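Minutes - Disassembly Methods Meeting, Dedevholm lab
2018-05-05

1. Results from the desktop tower task
Colitz planner was run on 71 component removals. Nine failed, seven of them at the drive caddy. Mean time per removal was about 2 minutes. The group agreed that wrist and fixed views are to be scored separately.

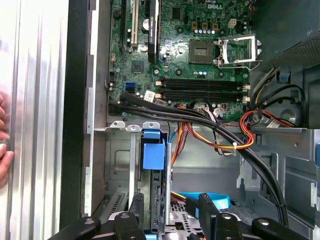
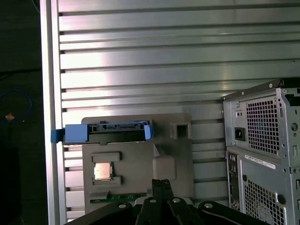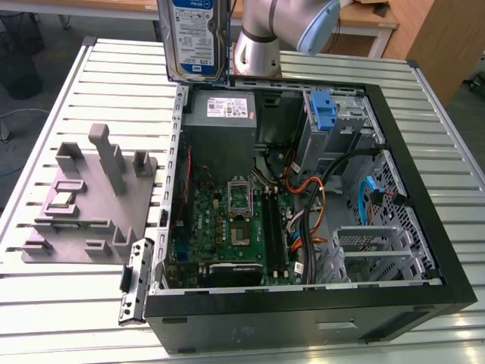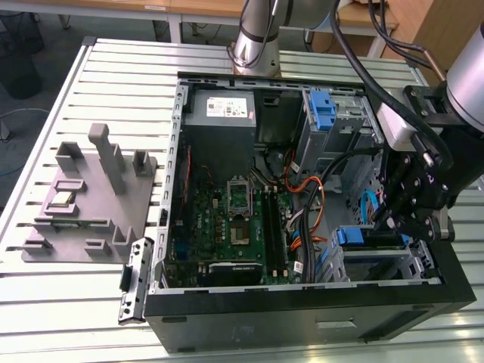 Wrist views in the first two, fixed views in the last two. The CPU socket is empty in the first, third and fourth.

2. Fixture tray
Pocket positions stay as they are for the Mahrous comparison. Tray pose will be recalibrated before each block of trials - not once per day as now.

3. Labeling
Gistirari labels to be redone for cable contact. A trial counts as failed if the gripper pulls a cable, even when the part comes free.

4. Actions
Rescore the caddy failures by approach angle.
Send revised trial sheet before the next meeting in May.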